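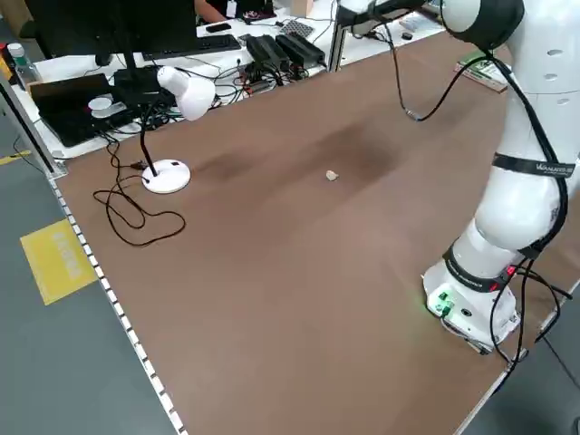

4.3 Importing a price list into Kuller Sheets

Use this procedure to load a supplier price list into an existing workbook. The Skulimgate edition accepts CSV files with up to 400 rows per import.

1. Open the workbook and select the tab named Prices.
2. Click Data, then Import, then From file.
3. Choose the CSV file and click Next. The preview shows the first 23 rows.
4. Check that item codes with leading zeros are complete. If the zeros are missing, set that column to Text.
5. Under Match on, select Item code.
6. Click Import and wait for the status bar to read Done.

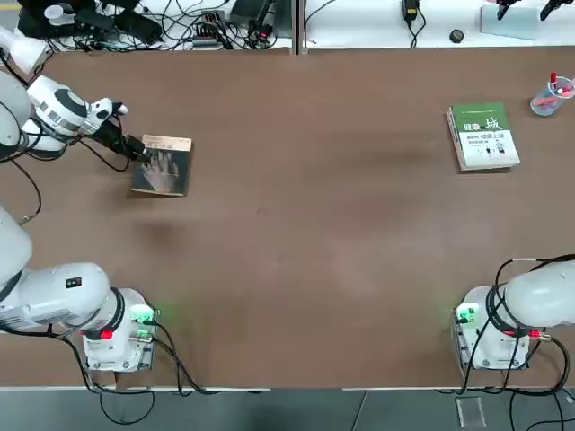
Two white arms at a brown tabletop, one holding a book.

Note: Formulas on other tabs recalculate when the import ends. If recalculation is set to Manual, press F9.

Caution: Import overwrites matching rows. Save a copy of the workbook first – Undo does not reach back past an import.

7. Go to the Summary tab and compare the row total with the number of rows in your file.
8. If the totals differ, open the import log and look for rows marked Skipped. The usual cause is a blank item code.

The import log is kept for 60 days. To keep it longer, export it as a Pivumham archive (see 4.5).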